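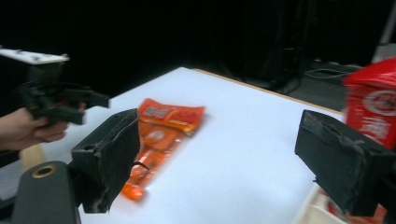
Night shift left word on the board that the left finger was slipping again, and could whoever was in next please stop cranking up the grip force to hide it. Fair enough! That was me, back in September, and I did it twice.

So, pads today. The block on the right has frayed padding and light dust marks on it, and the left one is scuffed enough that I don't trust it on shiny wrappers. Glossy snack packs are what we're running on the Jenar bench this month, so that matters more than it did with the cartons.

Pulled both pads, wiped the blocks down with alcohol, scraped off the old glue (took forever, use the plastic scraper, the metal one gouges). New pads are from the Sollness bag in the second drawer. I had 2 left after the last swap and now we have none - reorder please, same thickness, don't let them send the ribbed kind.

While it was apart I checked the finger travel. Closing looked even on both sides but opening was lazy on the left, a tiny hitch near the end. Cleaned the slide, one drop of oil, worked it by hand for a bit. Better. Not perfect.

Counter read 509 cycles since the last pad change, which seems early to me. The Abubakari bench got a lot more out of the same pads, but they mostly pick boxes.

Zeroed the width reading with the fingers shut and saved it as Jurnex-185. Old settings file is still there, don't delete it yet.

To do: look at that hitch again after lunch, tape down the loose cables on the floor, find my good scraper.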